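Ketill Kvaran
@ketillkvaran
18th May

Right, drinks shelf thread. I mentioned last week I'd started doing the restocking at the little shop on the ground floor of our building and a few of you asked how you even organise that much fizzy stuff. Buckle in, this is going to be long and it's entirely about bottles.

1/ Background first. The shop is called Bikine and it's basically one aisle, a counter and a drinks display that takes up way more than its share of the floor. I do the shelves a few mornings before my other job. My neighbour reckons I took it on for the free tea. (She's not wrong!)

2/ When I started, the rule for the drinks was "wherever it fits". So you'd get cola next to tea next to more cola, a different cola, then a lone can of something hiding behind a water. People would stand there for ages going back and forth. I've been that person. It's maddening when you just want a drink and a bus is coming.

3/ So the plan was to let it run down a bit before the next delivery and then sort it properly. It's SO much easier to organise a shelf when you can see the shelf. If it's packed you end up shuffling one bottle at a time like those sliding tile puzzles.

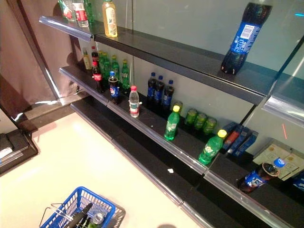 4/ I always start with the middle shelf, being the one everybody reaches for. The Pepsi and the green soda are the big sellers in our place, the Pepsi by a mile at lunch. Water goes near the front edge where you can grab it without knocking three other things over.

5/ Cans at the back, bottles in front, is how it was done before me and I'm not in love with it. The cans are short! You can't see them once the bottles fill in! I want to give the green cans their own stretch of shelf but the owner likes the colour of them lined up against the back. We're in negotiations.

6/ Someone in the replies asked about facing up. Facing up is when you turn everything so the label looks at the customer and pull it forward to the edge. It takes hardly any time and the whole display looks twice as full. I used to think it was fussy. Now I do it in other people's shops. I did it at a servo on the highway over the holidays and my partner walked back to the car without me.

7/ Rotation, though, that's the real job. New stock goes behind, old stock comes forward. Everyone knows that for milk and then goes completely feral with soft drink because "it lasts forever". It doesn't! Check the date. I found a bottle in the storeroom in my first week that had been out of date since November and it was sitting in front of perfectly good ones.

8/ The tea is the slow one. I like it, hardly anyone else does, so it lives on the top shelf and I only put out a bottle or two. If you keep filling up a slow line you're just giving it somewhere nice to get old.

9/ Big bottles are awkward. The large cola doesn't look right next to the small stuff and if you put it in the middle of a row it blocks everything. I've been trying it off on its own up the top. Jury's out. The bloke from the second floor buys one every few days and he's found it every time so I suppose that's a pass.

10/ Price rail! The clear plastic strip along the front of the shelf. Wipe it. Please. I was wiping the shelves and skipping the rail for a fortnight and then I crouched down to customer height (well, child height) and it was grim. Warm water, drop of dish soap, soft cloth, then a dry one. Paper towel leaves fluff everywhere.

11/ The delivery comes from a mob called Tostisov, who are lovely and also allergic to morning deliveries. Our standing order is 36 bottles of the green soda plus whatever else I've scribbled down. Last time they brought 2 cartons of sparkling water I didn't ask for and I still haven't worked out where to put them. If you like sparkling water and live nearby, come see me.

12/ Now water. I've got a soft spot for the plain water bottles because they show up everything. A smudge on a cola bottle, who cares. A smudge on clear plastic and it looks like someone's already had a go at it. I pick them up by the middle, around the label, and give the shoulders a quick wipe if they've come out of the carton dusty.

13/ Also, ridged plastic is your friend. Smooth bottles slide out of your hand the minute there's any condensation on them. I've dropped a smooth one on my foot and I wouldn't recommend it.
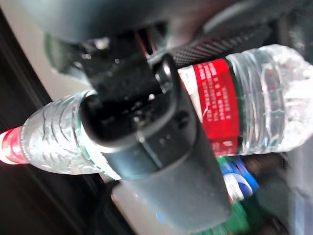

14/ Do you store the spare water bottles lying down or standing up?
Standing, with the caps on top, in the carton they came in if it's still in decent nick. Bottles on their side roll the second you open the storeroom door, and a cap that isn't quite tight will let you know about it overnight.

15/ A couple of you wanted to know what I keep in my apron. A cloth, a marker, a box cutter from Bisgaard that I've had for years, and a notebook where I write what ran out. The notebook is the best bit. After a month you can see what your building drinks and it's a bit like reading everyone's diary.

16/ Next job is the snack side, which Jerka on the counter has been begging me to look at. There are chips in there facing the wall. Facing the WALL. I'll do another thread once I've had a go at it, and if anyone's got a good way to stop chip packets slumping over, tell me now before I start buying little baskets.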